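May, bench notes, battery drawer
Started after lunch, still going at 6:30 pm

Continuing from the last entry, where I said I'd believe the refresh cycle when I saw it on our own load rig. I have now seen it on our own load rig and I don't believe it much more than I did.

Background for anyone picking this up cold. The AA rechargeables in the shop drawer are all the Garia low self-discharge type, bought from Kaewkla in one order, 24 cells. They've been used in the meters, the label printer, the bike lights, whatever needed them. The complaint is that they "don't last like they used to." The proposed cure is the refresh mode on the Zodeo charger, which discharges and recharges a cell several times over and then shows you a bigger number than the one it showed you at the start. The person selling the cure also makes the number. That bothers me.

What I wanted to know:

Is the capacity really down, or are people putting half-charged cells back in the full tray?
Does refresh bring any of it back?
If it does, does it stay back after a couple of weeks of sitting?

Only the first two got anywhere today.

Setup. Charge on the Zodeo, normal mode. Rest on the bench till cool to the touch (not a measurement, I know). Discharge on the Wolteck analyzer at the low current setting, same cutoff every time. Write down the number before pressing anything, because the Wolteck clears its display if you so much as brush the mode button. Lost a run to that this afternoon. Have put a strip of tape over the button.

First problem showed up before I tested anything interesting. I took cell 4, ran it on the Wolteck and got 2,372 mAh. Charged it again, same slot, same mode, and ran it on the old resistor load with the logger, and got 2,279. Same cell, same afternoon. That gap is just under four percent, and the improvement everybody gets excited about from refresh is not a lot bigger than that. So before any talk of a cell getting better, we have two instruments that don't agree on what it is now.

Possible reasons, in the order I'd bet on them:

The resistor rig doesn't hold the current steady. As the cell voltage drops, the current drops with it, and I'm integrating from logger samples that are too far apart near the end.

The Wolteck cutoff is whatever Wolteck says it is. I put a handheld meter across the holder at the end of a run and the reading did not match the screen. Could be the spring contacts. Could be the meter. Did not chase it.

Cell temperature. The second charge started with a cell that had not been resting as long as the first.

Charge termination. The Zodeo decides when the cell is full and nothing on its display tells you how it decided. If it stopped early the second time, then part of the gap has nothing to do with the load at all.

I can't separate these with the data I have. The honest entry is "somewhere between those two numbers."
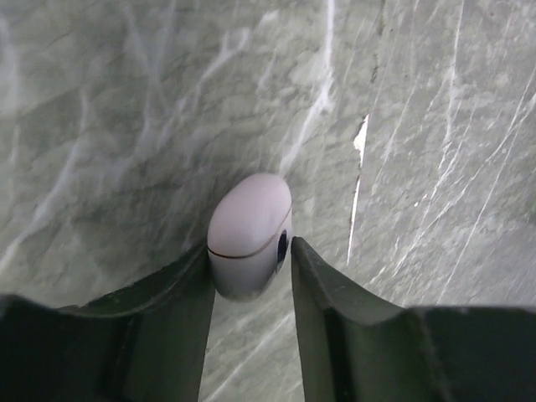
Went on with the Wolteck only, on the theory that a consistent liar is still useful for before and after. That theory needs the thing to be consistent, so I ran cell 4 on it again. Close to the first figure, closer than the two instruments were to each other. Good enough to go on with, not good enough to quote to anyone.

Now the refresh group. 9 cells, which were the ones somebody had already marked with a red dot for being weak. The refresh had been running since yesterday in batches, so the after figures were what I was collecting today. Most went up. A couple did nothing I could tell apart from noise. One came out lower, and I expect that if I don't write it down here it will be forgotten, so: one came out lower.

Reasons not to celebrate:

We picked the worst ones. If you pick the worst readings from any pile and measure again, they tend to come up a bit whether or not you do anything to them. Some of those red dots were bad luck on the day, a dirty contact or a short charge. There was no untreated group of red dots to compare with. That is my fault, I let all of them go into the charger.

The before figures were taken by the Zodeo and the after figures by the Wolteck. I only noticed this when copying the sheet across. It more or less sinks the comparison. I have left the numbers on the sheet with a line through the difference column, and please do not lift that column into a summary.

A cell that has been sitting in a drawer for months will often wake up after one ordinary full charge and discharge. Refresh does that too, plus more of the same. To say refresh did it, you'd have to show it beats one plain cycle. Takes longer, wears the cell a little, uses more power. I would like to see it beat one plain cycle.

What I think is going on with the drawer, for what it's worth: the capacity isn't badly down at all. I took a handful from the "full" tray without charging them and discharged them as they were. Some were fine. Some were plainly not full and one was nearly flat. A flat cell in a set drags the whole set down, the meter quits, and whoever is holding the meter says the batteries are shot. The tray labels have fallen off twice. There's a fair chance the fix is a better label.

Not exciting, and it doesn't sell a charger.

Side note on how battery life gets reported in general. Everything small and sealed gives you a percentage now, and people treat that percentage like a fuel gauge on a tank. It's an estimate made from voltage and some bookkeeping, and in small earbuds you often only get it in coarse steps. Mine will sit at one figure for half the afternoon and then drop. There is no way to get a load on the cell without cutting the thing open, so the claim on the box stays the claim on the box. At least with a loose AA I can be wrong with my own equipment.
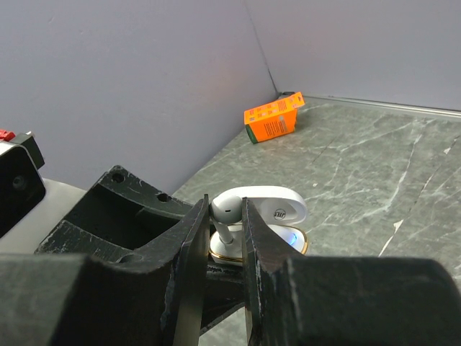 White wireless earbud upright in its case, lid open.

Back to the AAs. Internal resistance: the Wolteck gives a reading for it and I've been writing it down out of habit. I don't trust it. Take a cell out, turn it a quarter turn, put it back, different value. Clean the ends with alcohol, different again. I've kept the column but I wouldn't sort the cells by it. If somebody wants to do this properly they need a four-wire holder, and we don't have one. There is one in the Kaewkla catalog that looks right. Looked right in the photo, anyway; the last holder we ordered looked right in the photo too.

Self-discharge: nothing yet. Set a few charged cells aside on the top shelf with masking tape on them and the word WAIT. They are not spares. If your flashlight is dead, charge something.

Also tried swapping slots on the Zodeo. The left outer slot seems to finish sooner than the others with the same cell in it. I say seems. I did it with one cell, on one afternoon, and the cell was warm by then. If it holds up, it would explain a fair amount of what's on this sheet, including the red dots, and I'd be annoyed at not having checked it first. Wrote L on the cells that have been through that slot today so at least I can find them again.

To do next:

Pick one instrument and stick with it, before and after. Wolteck, probably, with the tape left on.
Shorten the sample interval on the logger and rerun cell 4 on the resistor load. If the gap closes, good.
Split what's left of the drawer. Half get refresh, half get one plain cycle. Draw them out of a bag, no picking.
Same slot for everything until the left outer question is settled.
New labels for the trays, and tie them on this time.
Find out what the Zodeo uses for end of charge. The leaflet says "intelligent detection." That is all the leaflet says.

One more thing, for the margin. Somebody has written "refresh works!!" on the whiteboard next to the charger. I've rubbed out the exclamation marks and put a question mark. Leave it till the bag draw is done.

7:15 pm, cell 11 still discharging. Left the Wolteck on, fan on, nothing else on that strip. Reading to be copied in the morning before anyone moves the tape.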